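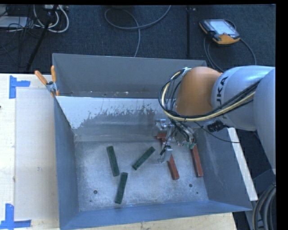
Gray metal bin on the table, worn patches on the bottom.

Ticket: deposit hold not released after van return
Branch: Landeg
Opened by: Esmaeil Vahidi
Status: waiting on card processor

September 20, 2023
Customer returned a small van to Landeg with a full tank and no new damage. The $500 hold was still showing on the card 3 days later. The rental agreement was closed at the desk, but the booking was made through Tallamside, so the hold sits under their merchant number.

Update 1
Tried a manual release from our side. Got "authorization not found" both times. Logged out, cleared the session, same result.

Update 2
Called Tallamside. They see the hold but their system lists the van as still out - the return never synced. Re-sent the return record from Sirnumov and it went through after 20 minutes.

Update 3
Release sent by Tallamside. Customer told to allow 2 business days for the bank. Nitville has a similar case open, so please check the sync log there before calling anyone.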